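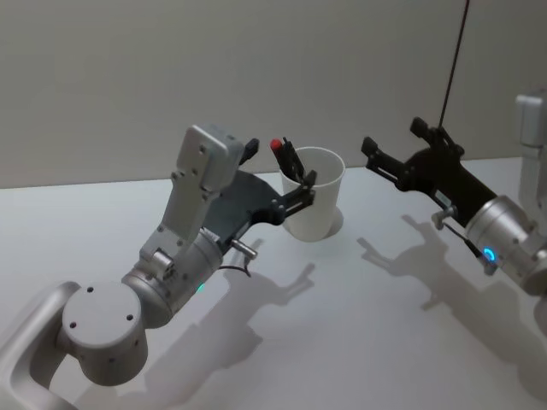 *By Noemi Farina | February 4, 2019*

Hilkka Hakala would like it known that she doesn't own a rabbit. She has five of them in what used to be her dining room, and according to her the arrangement is the other way around.

"You sign a form at the shelter and you think you're the one adopting," she told me. "Then you get home and somebody who weighs four pounds has decided you don't need a phone charger."

She has been taking in rabbits for 11 years at her house in Vilora, mostly the grumpy ones. Her current senior resident is a gray lop named Mandov, who spent our conversation with his back to me. I asked if he was shy.

"No, he's offended. You moved your chair."

I had moved my chair. I moved it back, and it made no difference.

Most of the calls she gets are from people who bought a rabbit for a child and expected something like a quiet cat. She tries to be nice about it. "They say, 'He doesn't like to be picked up.' Well, no. The last thing that picked up his grandfather was a hawk." Her advice is to lie on the floor with a book and ignore the animal completely, which she says works on rabbits and on at least one of her nephews. It can take a week. With Mandov it took until October, and she had brought him home in the spring.

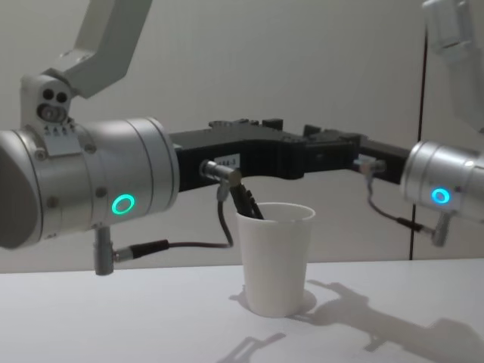
Then there's the hay. Hilkka goes through a bale at a time and keeps it in the bathtub - "I shower at the gym" - and she has strong feelings about the colorful mixes sold in pet stores, the ones with the seeds and the little yellow shapes. "Candy," she said. "Would you raise a kid on the marshmallows out of the cereal box?" I didn't answer, having been raised more or less that way.

Money is a sore subject. Last year a small white doe named Belel stopped eating overnight, and the emergency visit came to $563. Hilkka paid it out of the fund for a new couch. The old couch is still there, and I sat on it briefly. It has a tunnel in it.

"Belel's fine," she said. "She's the one who dug the tunnel."

I wondered whether she ever thinks about stopping. Her neighbor Toivo Räsänen, who looks after the herd when she travels, has told her that five is plenty and that he will not be learning a sixth name. She says she agrees with him. She also says there's a brown buck at the shelter who bites, and that she's only going over on her lunch break to look.

"He bit the director," she said, with what I can only call warmth. "Toivo doesn't have to learn his name right away."

Mandov thumped once, hard, and went behind the bookcase. Hilkka said that meant the interview was over, so I got my coat. There was a piece missing from the sleeve.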